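Maintenance Notes from the Likby Kitchen Cell

The Likby cell is the two-arm tabletop station on which our group develops routines for handling kitchenware. Responsibility for its upkeep passed to me in May, and I have been asked by several colleagues to set down how the work is arranged. The notes below describe current practice. They replace the page I published when the cell was first commissioned, parts of which are out of date.

The cell is inspected at 8:30 a.m. on every day it is to be used. The operator confirms that the emergency stop is released only after both arms have been checked for obstructions, and then brings the arms up one at a time. Each arm is moved slowly through its home sequence while the operator remains at the stop button. Any fault code is written in the log before it is cleared. We had two codes in the spring that were cleared first and remembered differently by the two people present, and the rule dates from that time.

Grippers receive the most attention. The fingers are wiped with a dry cloth before the first run and examined for scoring on the inner faces. Irfan Sumampouw, who keeps the log, proposed that finger pads be replaced on a fixed schedule, and for three months we did so. The schedule has since been withdrawn. Wear depends heavily on the objects in use, and glazed mugs proved much gentler on the pads than the ridged lids we had been handling earlier. Pads are now changed on inspection. The last set on the first arm served for 367 runs.

The objects on the table are part of the setup and are treated accordingly. Mugs go back on their tree, the plate is laid flat with clear space beside it, and the toaster oven stays at the side of the table. Before a session the arms are brought low over the work surface with the grippers empty, and the operator checks clearance to each item by eye.

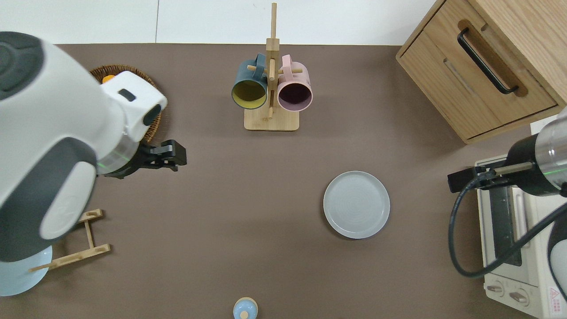
How often should the gripper be recalibrated?

At the start of each week of use, and again after any collision, finger change or firmware update. The procedure takes 43 minutes for both arms if the reference block is already in place.

Cable routing remains the weakest point of the cell. A gripper cable needs enough slack for the wrist to turn fully, yet a generous loop can catch on whatever stands beneath it -- a knob, a handle, the rim of a basket. Tirta Ngau rerouted the cables on both arms last winter using fabric ties from Lumbantobing, and snags have become less frequent. They have not ceased. Operators are asked to rotate each wrist to its limits by hand guiding before a new layout is approved, and to watch the cable throughout.

Connectors are to be unplugged only with the controller powered down. I mention this with some embarrassment, having replaced a Zedeck connector board in June for precisely this reason.

Spare finger pads, ties and fuses are stored in drawer 53 of the Bristetti cabinet in the corridor. The person who takes the last item of any kind should enter it on the reorder sheet the same day. Torque settings for the wrist screws are taped inside the drawer, and the older values in the binder should be disregarded until I have had time to correct them.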